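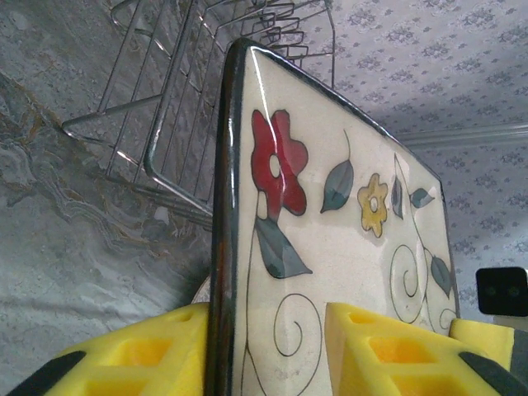

March 16, 2018. Pottery room, Sudby

Square plates, floral set. Went through the shelf with Mabli after lunch, she read the labels out and I wrote.

Keeping the pattern as is: big red flower, small yellow one, gray-green leaves, black spirals low down. Dark rim, cream face. Alcides wants the rim a touch thinner on the next lot. I don't, the thick dark edge hides a lot of glaze sins. Leave it till Ismael is back.

Red: mix no. 68, two coats. Third coat goes muddy, we tried that in July and I am not doing it agian. Yellow: straight from the jar, 4 drops water. Outline last, fine brush, NOT the one with the split ferrule (who keeps putting it back in the pot?)

Spirals are the slow part. Wagner starts from the middle and works out, I go the other way, his are rounder. Switch to his.

Storage: on edge in the slotted rack, felt between. Don't stack flat, the feet scratch the face of the one under. Aqeel to cut more felt.

Order for Vullbridge is ref 2927, goes in the tall box. Check corners with a thumbnail before wrapping, square ones chip there first.

To do
cream glaze, sieve again, was lumpy at the bottom
label the red jar properly
ask Ostrowski abuot boxes, 5 short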